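4.2 Open shelves and closed doors

Most of the households in the Boretside group kept at least one cabinet that combined a door with an open space. We had expected the two parts to be used for different kinds of things, with papers and rarely used items behind the door and everyday items in the open part. The interviews supported this only in part. Residents described the open part as the place for whatever had no other home, and several said that they would put an object there for the evening and find it again a month later.

Depth seems to matter more than height. In the diaries, objects at the front of a shelf were mentioned often and moved often. Objects pushed to a back corner were mentioned mainly when someone was looking for them. Perrin made the same point in the Prasa study, where the back third of a shelf was treated as long-term storage whatever the owner had intended. Our diaries contain 2000 entries in all, and 60 of them record a search that ended at the back of an open shelf — usually after the drawers and the desk had been tried first.

The items themselves were ordinary: chargers, tape, spare bulbs, packaging kept in case of a return. Tubes and rolls were a particular nuisance. They do not stack, and residents tended to stand them upright against the side of the lowest shelf, where they stayed. Desks close to a cabinet took some of the overflow, above all cables and cleaning things, which gathered at one end and left the rest of the surface free for work. Ong's term for this, the "parking end", was taken up by two of the coders and is used in the remainder of the paper.

Figure 3 gives a case in which the cabinet stands near both a desk and a countertop. The blue object is at the left back corner of the open cubby, under the frosted door, and has to be reached for.

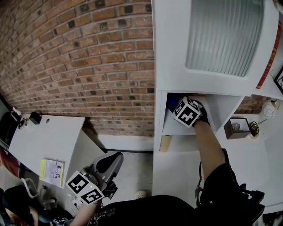
Figure 3. Reaching into the open cubby of a white cabinet. A cardboard tube stands on the shelf beneath.

4.3 Labels and containers

Labelling was less common than we had assumed from the pilot. Where labels were used, they were nearly always on closed boxes, and residents who labelled boxes seldom labelled shelves.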